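O prazer secreto de desembrulhar uma mesa

Quem compra móvel e acessório pela internet conhece o momento. As caixas chegaram, o entregador já foi embora, e a sala de repente parece menor. Falta abrir tudo, e é aí que começa, para mim, a melhor parte de montar um canto de trabalho: o plástico, as bordas ainda intactas, aquele cheiro de coisa que ninguém usou!

Passei boa parte de outubro pensando em tampos. Parece exagero, eu sei, mas o tampo é o que a gente mais olha e mais toca numa mesa (são horas com os antebraços ali em cima), e mesmo assim costuma ser escolhido por uma miniatura de três centímetros na tela do celular. Na loja da Nodness, que visitei numa manhã bem cedo, havia 21 padrões de madeira numa parede só, do quase branco ao quase preto, e fiquei feito criança passando a mão em todos eles. Os claros me ganharam. Um veio pálido, bem fino, faz a luz da janela render mais e não briga com nada: aceita caderno, luminária, xícara, a bagunça inteira.

E tem o furo passa-cabos, essa peça humilde. Redondo, pequeno, perto da borda de trás, resolve metade da vida de quem trabalha com carregador, monitor e caixinha de som. Minha mesa antiga não tinha, e durante anos convivi com um feixe de fios descendo pela lateral como uma trepadeira doente. Hoje eu não compraria outra sem ele.
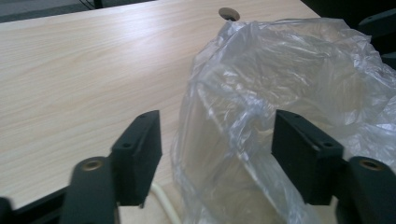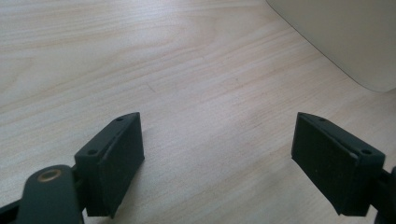
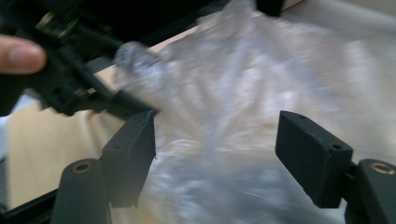
Tampo claro, veio fino e, em duas das fotos, muito plástico transparente.

O plástico merece um parágrafo só dele. Saco transparente grande, daqueles que fazem barulho de chuva quando a gente amassa, é matéria-prima preciosa dentro de casa e quase sempre vai direto para o lixo. Eu guardo! Abro com a mão, devagar, ou com uma tesoura sem ponta se a fita estiver teimosa, porque rasgar no meio é perder um ótimo protetor de edredom. Os maiores viram capa para ventilador no inverno. Os médios separam cabos e fontes por cômodo, com uma etiqueta de papel dentro, virada para fora. Os pequenos vão para a mala, com os sapatos. O que sobra dobro em quadradinhos e enfio numa caixa de sapato que fica no alto do armário, e juro que ela esvazia mais rápido do que enche. Só deixo tudo longe do alcance de criança pequena e de gato curioso.

Outra coisa que aprendi, depois de alguns arrependimentos, é a ordem. Primeiro o tampo limpo e vazio, com um pano macio que mal saiu da torneira. Depois os objetos grandes, um por vez, ainda sem ligar nada. Deixo cada um no lugar por um dia inteiro antes de decidir. Foi assim que descobri que minha caixa organizadora da Wastura, linda no canto direito, me roubava justamente o espaço do cotovelo, e que a luminária Hirose rendia muito mais do lado oposto ao que eu tinha imaginado. Um dia de paciência e oito furos a menos na parede.

Sobre riscos: eles vêm. O primeiro dói, o segundo menos. Numa madeira de veio marcado, um risquinho curto some entre as linhas a dois passos de distância, e essa é mais uma razão para gostar tanto dos desenhos ondulados, que perdoam bastante coisa. Base de feltro embaixo de tudo o que se arrasta ajuda muito. Copo direto no tampo, na minha casa, ainda é motivo de olhar feio.

Quanto custa a brincadeira? O conjunto que montei saiu por 865 reais, contando o tampo, os pés e a caixa organizadora. Em Brisberg, numa loja de bairro que faz corte sob medida, me pediram 771 por algo parecido, sem a caixa e com prazo de três semanas. Fiquei com o primeiro por pura ansiedade, mas voltei lá depois para encomendar uma prateleira no mesmo tom, e já estou de olho num banquinho para pôr embaixo da janela.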